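Glaze notes: pink polka-dot bowls with a teal lining
Flovitwood Tableware Newsletter, 6 Feb 2025

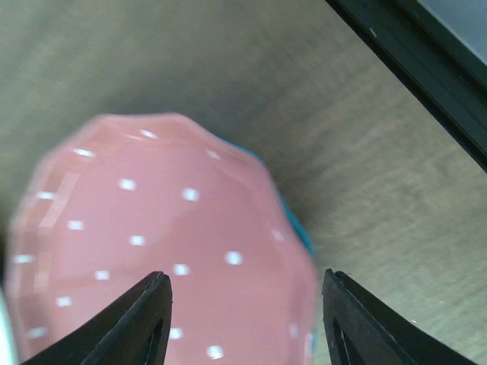
Two-color glazing on a lobed form gives more trouble than it does on a round one. A brush or a dip line follows a smooth wall easily. On a scalloped wall the glaze thins over each ridge and pools in each hollow, and the color shifts with it. Pink shows this more than most shades, and a gloss finish shows it more than a matte one.

The order of work in the Durutier studio is now fixed. The bowl gets its first firing at 970 °C. The teal goes in first, poured and emptied in one motion, and the rim is wiped back with a damp sponge. The pink goes on the outside in two thin coats, with a full drying period between them. The second firing runs to 1223 °C.

The white dots are applied over the dry pink with a round-tipped applicator – not a brush, which leaves tails. Rows are staggered so that a dot never has to sit exactly on the crease between two lobes. Small dots hold their outline better than large ones on a curved wall.

The point where pink meets teal needs the most care. An overlap of more than a hair gives a muddy line after firing. A gap leaves bare clay, which will stain with coffee or tomato.

Notes for use at home: wash by hand or on a low dishwasher setting, and avoid steel wool on the dots. Glossy glaze picks up gray marks from metal spoons. These come off with a mild cream cleaner and a soft cloth. Stack the bowls with a paper napkin between them, lobes lined up. On a wooden table, lift the bowl instead of sliding it – the foot is unglazed and will scratch a soft finish.

The next glaze firing on the Kuo kiln is planned for July, with a batch of 128 pieces.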